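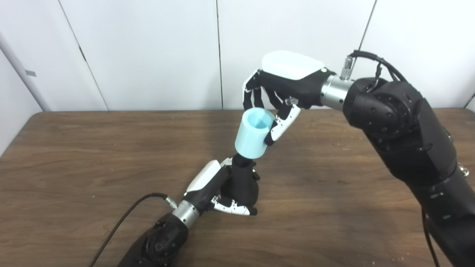

Jiltora

Jiltora is a two-armed tabletop robot kit made by Trarwood, a company based in Zultstead. It is sold to colleges and small workshops for practice in handling everyday objects such as cups, jars and boxes.

Design

The kit has a pair of black arms, each ending in a humanoid hand with four fingers and a thumb. A white cover protects the back of each hand, and a silver metal ring joins the hand to the arm. Cables run outside the arm from a connector on top of the wrist. Bernd Ostermann, who led the design, kept them outside so that a worn cable could be changed without opening the joints.

The hands can work on separate objects at the same time. In cup stacking and similar tasks, one hand steadies an upright piece on the table while the other holds a cup over it.

Versions

The first version went on sale in January with a 44-page printed manual. An update dated 6/7/25 added 5 practice tasks and changed the way grip force is set. Replacement fingers are sold in packs of 2.

Reception

Sawsan Zoubi reviewed the kit for the trade newsletter Awwad and gave it 91 points out of 100. She praised the thumb and the quick setup but found the outside cables easy to snag. Kedir Tilahun, who teaches with the kit, has made the same complaint and ties the cables back with cloth tape.

See also
Robot hand
Two-arm manipulation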